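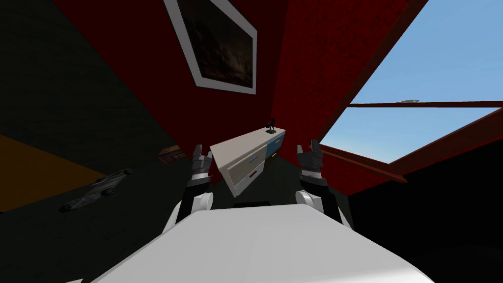
Werska ridge path in August – one day or two?

mk_jin
Hello all. I am planning to walk the Werska ridge from Gerer to the Predero hut with my sister. The guidebook says it is one long day. We are fit but we are not fast. Is it better to sleep at the Loureiro meadow and continue in the morning? Also, is there water on the ridge in late summer?
Thank you in advance,
Mi-kyung Jin

larchwalker
One day, easily. Start at first light, carry a small bag, and you will be at the hut for dinner. With tents and stoves you only make it slow.

stonepine60
I don't agree with larchwalker. The climb after the meadow is 400 metres on loose stones and I would not want to do it in the afternoon heat. We took two days and had time to look at the old larch forest, which for me is the best part of the park.

larchwalker
The stones were cleared last year, at least on the lower half. And camping at the meadow needs a permit now.

stonepine60
The permit is a simple form at the Gerer office. We waited 30 minutes, mostly because the printer had no paper. I walked there after the clearing and it was still loose near the top.

tbrook
About the water: the spring under the ridge was dry when I passed in August. Fill everything at the meadow stream, and filter it, there are cows higher up. I carried 2 litres and finished them before the hut.

mk_jin
Thank you, this helps a lot. We will take two days then. Can we leave the car in Gerer overnight?

tbrook
Yes, behind the church. The one at the bridge is for day visitors only, and the fine is up to 60 euros.

larchwalker
Two days for that ridge, well. Enjoy it anyway – and go up to the small lake before the hut if the weather is clear.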